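Two Arms, One Gearbox, and a Lot of Practice in Gray
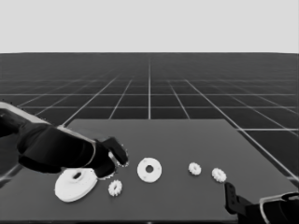
A gear in the left gripper, the rest of the parts on the table, in simulation. Render: Cundosa

Thursday, a little after four. The office at Cundosa smells like burned coffee and someone's lunch. On the big monitor a gear drops onto a hub, sits there crooked, and the run gets marked red. Next one starts before anybody can groan.

This is how the company teaches two robot arms to put together a small gearbox. No metal, no grease, not yet. Everything happens inside a simulator first, gray table, gray floor, white parts. The policy (the bit of software that decides where the arms go next) learns from demonstrations a person gives by remote control. In the simulator, all of them.

How many? That's the part people keep asking about. 57. The team had started out with 300 and a headache to go with it. Slow to collect, and plenty of them bad. Operators got tired, arms hesitated over a part, a gear went down and came back up for no reason. The policy copied the hesitating too. It got very good at hesitating.

So they threw most of it out. Kept the clean ones and started stretching them. Take one demonstration, cut it at the moments where a gripper meets a part or a part meets another part. Move the parts to new spots. Replay the pieces, bent to fit the new layout, and let the simulator say whether the gears mesh. If they do, keep it. If not, bin it. Overnight job, mostly.

The cutting is the clever bit, and also where it went wrong for months. Two arms don't finish things at the same time. One is still carrying while the other is already waiting. Cut them both at the same instant and you get an arm that lets go half way. The fix was to give each arm its own timeline and only tie them together at the few points where they really need eachother, a handover, say, or one arm steadying while the other presses.

Sounds obvious. It took until November.

The team that set the test is in Bragança, a partner workshop with a real bench and a real pair of arms and not much patience. They call the benchmark Nudarcombe, after the village where the first version got sketched out on a train delay. Rules are short. Parts start in random positions. Teeth have to mesh. No human hands once it starts.

Policies trained on the stretched set beat the ones trained on the raw pile, in every layout the team tried. The gap was widest when parts started far off to the sides, where hardly any operator had bothered to put them. Makes sense. The raw pile had barely any of that in it.

What still fails: teeth. Getting a gear over to its peg is easy now. Getting it to turn that last little bit so it drops in against its neighbor, much less so. The arm presses. The gear rides up. A person would wiggle it without thinking. The policy wiggles sometimes, and the team can't yet say why it does on one run and not on the next.

And there's the jump to hardware. Simulated friction is a guess. The workshop ran 5 trials on the real bench and got 2 finished gearboxes, which the Cundosa people wrote on the whiteboard and then argued over until dinner. Too few to mean much, one side said. More than last time, said the other.

Stelmont, who make the gearbox and are paying for part of this, want to see it handle a second model with a different gear layout and no new demonstrations at all. That work has just begun. The simulator file for it was loading when I left, the progress bar stuck somewhere near the end.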